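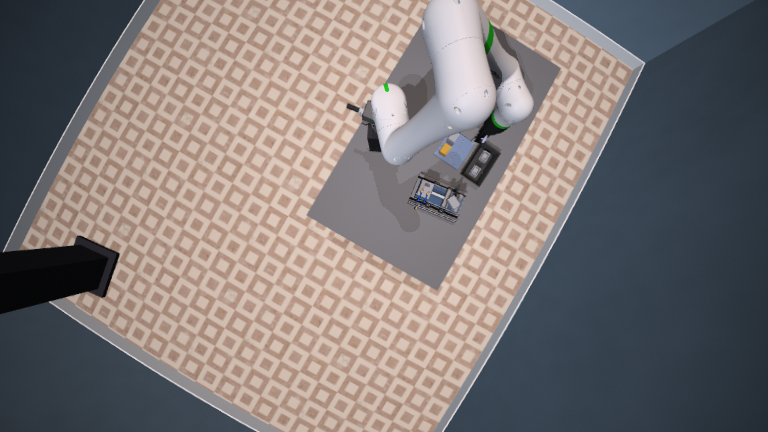 Cream and beige squares around little brown ones, running on the diagonal.

I've now tiled 2 floors in my life, and the second one went so much better than the first that I reckon I can pass on what changed. Both were laundry-sized rooms with patterned tiles, and both were measured by me on my hands and knees with a pencil behind my ear. The first was at our old rental in Wiltport (with the landlord's blessing!) and the second is the back room at our place in Veretdale.

Start with the layout, before you open a single bag of adhesive. Find the middle of each wall, snap a chalk line between opposite pairs, and you've got your centre point. For a diagonal pattern you need another pair of lines at 45 degrees. I measure 1,000 mm out along each chalk line, mark those spots, then join them up. If all four joins come out the same length, you're square. If they don't, rub it out and go again, and have a cuppa first if you're cranky.

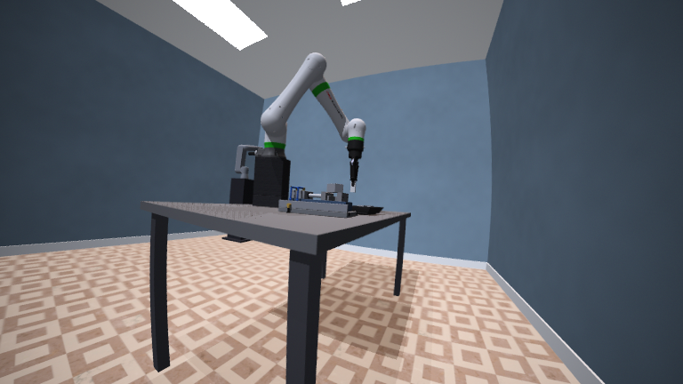 Next comes the dry lay, and please don't skip it. Put tiles down loose along both lines with spacers in, all the way to the walls, and look at what you're left with at the edges. My first floor had a row of horrid little slivers along the doorway because I'd started bang on the centre and never checked. Shifting everything across by half a tile would have fixed it. With a pattern, also open several boxes and mix them up as you go, as the colour can wander a bit from box to box.

Then work out how many to buy. I had 106 tiles on my list for the back room, and a diagonal layout chews through more than you'd think, what with all those triangles around the outside. I add up to 15 per cent. The bloke at Gondal let me return an unopened box, so ask about that when you pay.

For adhesive, I mix small batches, about the thickness of peanut butter, and let it stand the time it says on the bag before giving it another stir. Comb it all in one direction with the notched trowel. Press each tile in with a slight wiggle across the ridges, and lift one now and then to see how well the back is covered.
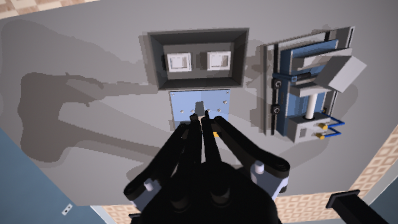
Keep a bucket and sponge next to you the whole time! Adhesive in the joints is easy to wipe out at ten in the morning and a right pain after tea. I ended up scraping half of mine with an old screwdriver.

Grout goes in the next day at the earliest, or later if your bag says so. My friend Mahlet Worku talked me out of bright white and into a warm biscuit colour from Imside, and I'm very glad - the floor sees plenty of muddy boots. Push it in with the float held at an angle, drag off the extra diagonally to the joints, and go over it with a barely damp sponge. Leave the gap around the walls free of grout and run a matching silicone in there instead.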